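Fulline Open Demonstration

The Fulline Open Demonstration was a public showing of robotic handling of household goods, held on Feb 11, 2021 by the automation firm Firow. Work took place at tabletop height, with baskets used as containers. 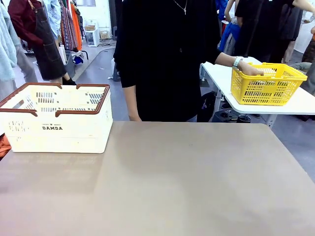
What was the demonstration meant to test? It tested the picking of small packaged goods from a flat surface, using the Fludik control software.

The program listed 11 tasks, each limited to 83 seconds. Gripping was done with two-fingered grippers. Packets and a small bottle were among the goods handled.

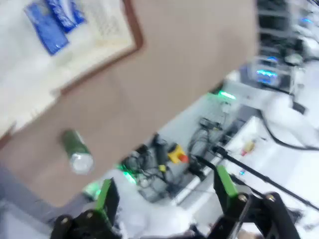 Padmavathi Murthy later wrote that the time limit favored rigid packaging and that soft packs should have been scored separately. A revised task list was issued in June.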